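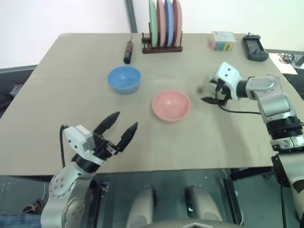

Bancada de ensaio da Andelero, com os dois braços sobre a mesa, as tigelas e o escorredor com quatro pratos

Início | Notícias | Automação | Agenda | Contato

Andelero fecha plano de compra de braços robóticos para a copa

A Andelero definiu na sexta-feira o orçamento da próxima etapa do seu projeto de automação de copas e refeitórios, e a notícia é boa para quem acompanha o trabalho desde o começo: vem aí uma segunda bancada com dois braços!

O plano prevê 60 horas de ensaio por mês com louça de uso diário – tigelas, pratos, escorredor – antes de qualquer pedido maior. A Laltura e a Veteck apresentaram propostas, e a diferença entre as duas ficou em 2.898 euros, já com cabos e garras de reposição. A decisão sai em dezembro.

“A garra é o que mais pesa na conta de manutenção, então pedimos preço separado para cada par de dedos”, explica Yabsira Fikre, responsável pelas compras. O orçamento reserva 1.347 euros para peças de desgaste e quase 666 euros para a mesa e a fixação. O treinamento da equipe entra em outra rubrica, ainda em negociação.

Fikre está animada com o ritmo dos ensaios e quer levar a nova bancada para a unidade Văduva, onde a copa é menor e o espaço entre a mesa e a parede precisa ser medido de novo. Os fornecedores têm até o fim do mês para enviar prazos de entrega e condições de garantia. Quem quiser acompanhar uma sessão pode se inscrever na recepção.

Última atualização: sexta-feira, 16h

Fale com a redação | © Todos os direitos reservados | Voltar ao topo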